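Das Salz von Skurkden

Als meine Großmutter beschloss, noch einmal nach Skurkden zu fahren, war sie fast 93 und hatte seit Jahren keinen Koffer mehr gepackt. Sie teilte es uns beim Abendessen mit, zwischen Suppe und Kartoffeln, so wie andere Leute erwähnen, dass sie morgen zum Zahnarzt müssen. Mein Vater legte den Löffel hin, meine Mutter fragte, ob jemand noch Brot wolle, und ich, die ich in jenem Sommer weder eine Stelle noch eine vernünftige Ausrede hatte, sagte, ich käme mit.

Nun muss man wissen, dass Skurkden kein Ort ist, an den man versehentlich gerät. Man nimmt den Zug bis Dalen, steigt dort in einen Bus, der zweimal am Tag fährt, und vom Bus auf die Fähre, und wenn die Fähre nicht geht, weil der Wind aus der falschen Richtung kommt, sitzt man im Wartehäuschen und isst, was man dabeihat. Großmutter hatte vorgesorgt. In ihrer Tasche lagen gekochte Eier, ein halber Rosinenkuchen, eine Thermoskanne und ein kleines Glas mit Schraubdeckel, leer und sehr gründlich ausgespült.

»Wofür ist das Glas?«, fragte ich im Zug.

»Für später«, sagte sie und schaute aus dem Fenster, wo die Kiefern immer kleiner wurden, je näher wir der Küste kamen.

Großmutter war auf Skurkden geboren, in einem der niedrigen Häuser hinter dem Damm. Ihr Vater hatte in der Saline gearbeitet, die damals noch der Firma Grarnorex gehörte, und wenn sie von ihm erzählte, dann immer von seinen Händen, die im Winter aufsprangen und im Sommer so weiß waren, als hätte er sie in Mehl getaucht. Damals lebten 541 Menschen auf der Insel. Das wusste sie deshalb so genau, weil die Zahl auf einer Tafel am Anleger stand und die Kinder sich jedes Mal stritten, wer sie nach einer Geburt neu malen durfte. Mit neunzehn ging sie fort, mit einem Mann, der Klaviere stimmte, und auf Skurkden gab es nur das eine Klavier im Gemeindehaus, von dem konnte kein Mensch leben.

Die Fähre hieß Clalline und roch nach Diesel und nassem Hund. Wir saßen unten, weil Großmutter den Wind zwar liebte, ihre Frisur aber auch, und neben uns schlief ein Junge mit dem Kopf auf einem Sack Zwiebeln. Die Überfahrt dauerte 35 Minuten. In dieser Zeit aß Großmutter zwei Eier, erklärte mir den Unterschied zwischen grobem und feinem Salz und wurde dann, als der Motor langsamer lief, auf einmal sehr still.
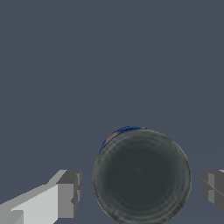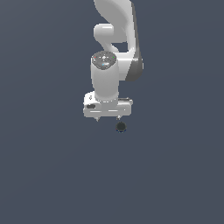
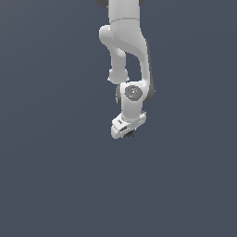
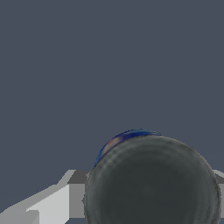
»Ist das Haus noch da?«

»Das Dach haben sie neu gemacht, aber die Tür ist dieselbe geblieben.«

So antwortete ihr die Frau vom Anleger, bei der wir ein Zimmer bestellt hatten und die uns mit einem Handkarren abholte. Sie war wohl in meinem Alter, vielleicht ein wenig darüber, und sie kannte Großmutter nur aus Erzählungen, denn auf Skurkden wird von denen, die fortgegangen sind, offenbar mehr gesprochen als von denen, die bleiben. Sie lud unsere Taschen auf den Karren, und nach kurzem Hin und Her auch Großmutter, die erst protestierte und dann mit geradem Rücken zwischen dem Gepäck thronte und nach rechts und links grüßte, obwohl kaum jemand auf der Straße war.

Die Tür war tatsächlich dieselbe. Großmutter erkannte sie an einer Kerbe unten links, wo ihr Bruder mit dem Schlitten dagegengefahren war, und sie bückte sich, was ihr seit Langem schwerfiel, und fuhr mit dem Daumen hinein. In dem Haus wohnte jetzt ein junges Paar mit Bienen. Sie baten uns herein, sie kochten Kaffee, sie zeigten uns die Küche, in der nichts mehr so stand wie früher, und Großmutter lobte alles, die Fliesen, den Herd, den Honig, mit einer Höflichkeit, an der ich merkte, dass sie eigentlich woanders war. Als wir gingen, fragte sie nur, ob der Brunnen noch Wasser gebe. Er gab noch welches, und es schmeckte, wie sie fand, ein bisschen nach Eisen, aber das habe es immer getan.

Am nächsten Morgen wollte sie zu den Salzbecken. Es sind 700 Meter vom Dorf, auf einem Weg, der ganz eben ist, und wir brauchten dafür fast den halben Vormittag. Immer wieder blieb sie stehen. Hier war der Schuppen gewesen, in dem sie die Säcke genäht hatten, dort die Stelle, an der im Frühjahr die Gänse lagen, und an einem Pfosten, der für mich aussah wie alle anderen, hatte ihr einmal ein Junge einen Heiratsantrag gemacht, da waren sie beide sieben. Sie hatte abgelehnt. Er habe, sagte sie, zu schnell gegessen.

Die Saline war längst aufgegeben. Die Becken lagen flach und hell in der Sonne, manche zugewachsen, in anderen stand noch Meerwasser, das bei den hohen Fluten im August über den Rand kam, so wie in dieser Woche gerade. Am Saum hatte sich eine dünne weiße Kruste gebildet. Großmutter setzte sich auf einen Stein, zog die Schuhe aus und dann auch die Strümpfe, was eine längere Angelegenheit war, bei der ich nicht helfen durfte. Dann stellte sie die Füße ins Becken und machte die Augen zu.

Ich weiß nicht, wie lange wir dort blieben. Es war warm, über den Becken flogen kleine graue Vögel hin und her, und irgendwo schlug ein Tau gegen einen Mast. Ich hatte mir vorgestellt, dass sie weinen würde, und mir für diesen Fall ein paar Sätze zurechtgelegt, ziemlich gute sogar. Stattdessen fing sie an zu summen, eine Melodie, die ich nicht kannte, und als ich fragte, was das sei, sagte sie, das sei ein Lied über einen Hering, und der Text gehöre sich nicht.

Schließlich reichte sie mir das Glas. Ich kratzte mit dem Teelöffel, den sie selbstverständlich auch dabeihatte, am Rand entlang, und es kam mehr Sand mit als Salz, doch sie nickte jedes Mal – »noch einen, noch einen« –, bis das Glas zu einem guten Drittel voll war. Dann schraubte sie den Deckel zu und hielt es gegen das Licht.

»Man muss es noch sieben«, sagte sie.

Auf der Rückfahrt schlief sie, kaum dass die Clalline abgelegt hatte. Das Glas stand auf ihrem Schoß, ich hielt vorsichtshalber eine Hand darunter, und der Junge mit den Zwiebeln war auch wieder da, nur ohne Zwiebeln. In Dalen kauften wir frische Eier für den Zug, die mussten wir erst in der Bahnhofsküche kochen lassen, und der Koch war so freundlich, uns einen Teller dazuzugeben. Großmutter schraubte das Glas auf, nahm eine Prise zwischen zwei Finger und streute sie über mein Ei, zuerst über meins. Es knirschte beim Kauen, und ich nahm noch ein zweites.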